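Thursday, April 28, 2022

Cup stack, teleop, sim room. Kinga Tóth on the hand controller before lunch, me after.

Task as written on the board: pick up the white one, put it on the brown one, let go, back off. The board makes it look like four steps. The log thinks it is closer to 30, and my left thumb agrees with the log. 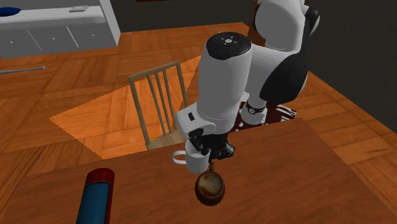
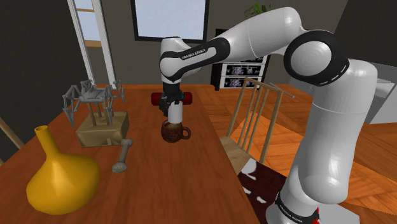

Why we are still doing this by remote and not by hand: there is no hand. In the real cell I would grab the wrist, lean on the arm, swear a bit and have a decent demo by the second coffee. In the sim the best I can do is a controller with a clutch button and a screen that shows me depth the way a postcard does. Abenezer Gebru (no relation to the Gebru controller, he would like that on record, again) says the lack of depth is good for us, because the policy will have the same problem. I told him the policy doesn't get eye strain.

Setup, for whoever picks this up after me:

Arm is the Franka model, default gripper. Controller is the Gebru, firmware left alone since January and please keep it that way. Recorder is Lurus. Room and clutter come out of Zillitz, which shuffles the props and has its own ideas about interior decorating. Uvness does the playback and the trimming.

Translation scale started at 600 and I moved it to 382 after Kinga's first batch. At 600 a small twitch of the hand is a large opinion at the gripper. At 382 you have to clutch twice to cross the table, which is dull, but the last bit of the descent stops looking like somebody swatting a fly. Rotation scale untouched. Both values are saved in the profile called "slow_slow". The one called "slow" is fast. I know.

Notes on the descent. Three habits showed up in the playback and I have all of them:

Hovering. You get over the target, lose confidence and hang there. Kinga's worst hover ran 700 frames. She says she was lining it up. Uvness says she was thinking about lunch. Hovers are not fatal, but a policy trained on them learns that the correct thing to do above a cup is nothing, and it will do it beautifully, forever. Trim anything past a couple of seconds.

Creeping sideways. When the depth is poor you go down a little, across a little, down a little. The path looks like stairs. Better to back up, fix the alignment from high, then come straight down in one go. Backing up is allowed! I had a whole batch where I refused to back up out of pride, and I threw out the whole batch.

Early release. Contact in the sim is crisp, there's nothing in the fingers to tell you about it, and so you open when it looks right from the view you happen to be staring at. It looks right from that view. Switch to the other one before you open, every time. Kinga taped a note to the monitor that says OTHER VIEW in capitals, and it has done more for our data than the last software update.

On grasps. I had been taking whatever grasp came easiest, and that gives you a nice variety of starts and a terrible variety of endings. A side grasp that is fine for lifting can leave a finger right where the lower rim wants to be. We agreed to choose the grasp by thinking about the put-down first. Kinga does this without trying. I have to say it out loud, so if you hear me muttering at the desk, that's procedure.

On clutter. Abenezer wants more of it on the table, I want less, Kinga wants us to discuss it somewhere she isn't recording. Compromise for now: clutter stays in, but Zillitz keeps a clear patch near the target in the first set and loses that rule in the second. If the first set trains and the second doesn't, we'll know whom to blame, and I have already drafted the email.

Labels. Please stop typing "good" in the comment field. I found "good", "good2", "goodish" and one "good (bad)". Use keep, trim or drop. If it's a drop, say which of the three habits it was. If it's a fourth habit, congratulations, write it in here.

Small annoyance: the recorder starts on clutch-in, not on the record key, so every file opens with somebody adjusting their chair. On the robot's side that is an arm giving a slow, meaningless nod. I cut it by hand in the morning files and then gave up and asked Abenezer for a script. He said it was a five-minute job. Writing that down with no comment.

Handover between operators is worse than I expected. Kinga's style is one long curve, mine is corners. Put the two in the same set and the playback looks like a family argument about directions. Options: one operator per set, or both of us warm up by replaying one reference run before recording. I prefer the second, mostly because the first means Kinga does all of it. Reference run to be one of hers.

Still open:

Does the clutch-in nod matter once trimmed, or does the trim leave a jump in velocity at frame one? Check in Uvness.

Try the descent with rotation locked. Kinga thinks it will feel like wearing a cast. Try it anyway.

Rename "slow". Or rename "fast", which I have just noticed is a copy of "slow_slow".

Afternoon batch is uploaded, the comments are in the new format, and the controller is on the charger by the window.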